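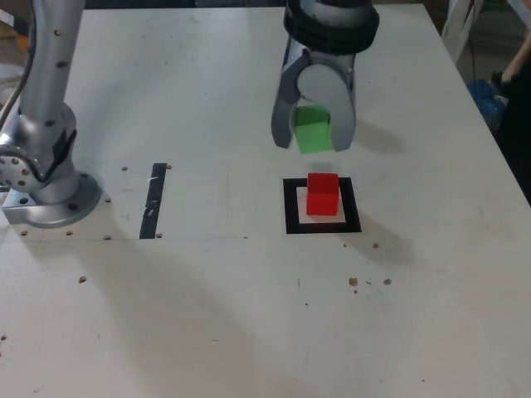 Ticket 1508: Curved fingers drop or twist the cube on release
Status: Resolved, left open for follow-up notes
Raised by: Saoirse Sheehan
Area: Bench arm, grippers, stacking task
Controllers in use: Mitari (old), Resier (new)

Original report

Hello all. We're partway through comparing the two sets of fingers for the stacking task, and I've hit something odd with the curved pair. Picking up is lovely with these. They close round a cube far more gently than the flat Fitzgerald set ever did, and I've stopped having to nudge things straight by hand before each go. I'm really taken with them!

The trouble is letting go. The task is green on red, with the red cube sitting on the taped square. The arm carries green over, comes down, opens, and the green cube turns a little as the fingers part. Sometimes it stays on top, crooked. Sometimes it slides off the front. With the flat fingers I never saw that twist at all, although I did see plenty of bad pick-ups.

Settings when I raised this:
Controller: Resier
Fingers: curved
Grip force: 95
Release height offset: 2 mm
Opening speed: default
Camera: overhead, fixed

Has anyone else had it? Happy to run whatever you like, the bench is mine all week.

Log

Entry 1, morning
Checked the plain things first. Finger screws tight on both sides. Wrist doesn't wobble when I push it. Base bolts all fine. Wiped the finger pads and both cubes with a dry cloth and ran it again. Same twist, same direction each time, which I find encouraging. A fault that repeats is a fault you can chase.

Entry 2, morning
Swapped back to the Mitari controller, keeping the curved fingers on. The twist is still there but smaller. So the fingers are part of it and the controller makes it worse. I'd half expected the new controller to be blameless, as everything else about it has been such a treat (the jog mode alone is worth the swap, you can creep down on a cube as slowly as you please).

Entry 3, before lunch
Put the flat Fitzgerald fingers on with the Resier. No twist. Two missed pick-ups where the cube was sitting at an angle, as usual. Put the curved ones back on and the twist came back with them.

Entry 4, after lunch
Reply from the Rudent side of the lab, pasted here so it doesn't get lost in my inbox:

"Are both fingers starting to open at the same moment? The curved pair don't match each other in shape, so if one leads, it will drag the cube round with it. Flat ones would just slide away. Try a slow opening and watch from the side with your eyes level with the cube."

What a good shout. I crouched down beside the bench and ran the opening at the slowest speed the Resier allows. The left finger moves first. It's only a hair, but the cube goes with it, and then the right one lets go and the cube is left skewed.

Entry 5, 14:20
Looked through the gripper settings on both controllers. The Mitari has a finger balance value saved from when we first set it up. The Resier has the same setting under a different name and it was at zero, so I must have missed it when copying the values over. My fault entirely.

Copied the Mitari value across. Much better straight away, though the cube still shifted a touch at full opening speed.

Entry 6, 14:50
Next I looked at grip force. At 95 the fingers are squeezing far harder than a little cube needs, and all that squeeze has to go somewhere when they open. Brought it down in steps. The cube stayed put through the lift and the carry even at the low end, so there was no good reason to have it so high. I think I'd carried that number over from the flat fingers, which did need it.

Entry 7, 15:30
Release height. I had the offset at 2 mm, meaning the green cube was let go slightly above the red one and dropped the last bit. Set it to zero and it touched down too firmly and pushed the red cube on the tape. Set it halfway and both cubes were happy. I'd like a proper look at this with the side camera, since judging it by eye from a crouch is hard on the knees and not very exact.

Entry 8, 16:45
Added a short pause between touching down and opening: 260 ms. I wasn't sure it would make any difference, but the arm has a slight sway at the end of a move and the pause lets it settle. You can hear it go quiet just before the fingers open. Very satisfying.

Ran the stack over and over until I got bored of watching it succeed. No twist that I could see, and the green cube landed square each time. I even tried it with the red cube pushed a bit off the middle of its square and the camera found it without fuss.

What fixed it

Finger balance copied from the Mitari to the Resier (the main cause).
Grip force lowered for the curved fingers.
Release offset halved to 1 mm.
Pause of 260 ms before opening.

If you only have time for one of these, do the finger balance. The others tidy up what's left.

Where this leaves the comparison

My vote is now firmly for the curved fingers on the Resier. They cope with a cube that's been set down at an angle, and with the balance sorted they let go as cleanly as the flat ones. The flat Fitzgerald set is still my pick for thin things. I tried a playing card with the curved pair out of curiosity and it was hopeless.

The Mitari isn't a bad controller at all, and I'd happily keep it on the spare arm. It's slower to set up and the menus are a bit of a maze, but it did hold on to a setting that saved me a day of head-scratching.

Still to do

Save the new values as their own profile so they don't get muddled with the flat finger ones.
Check the balance value after the fingers have been taken off and refitted.
Try the same settings with a third cube on the stack.
Move the side camera over and look again at touchdown.

Follow-up, next morning
Powered everything up from cold, loaded the saved profile and ran the stack before touching anything else. Still square. Fingers off, fingers on again, and the balance value needed no change. Marking as resolved. I'll add the three-cube results under this same ticket when I have them. Thank you to Rudent for the tip about watching from the side!

Saoirse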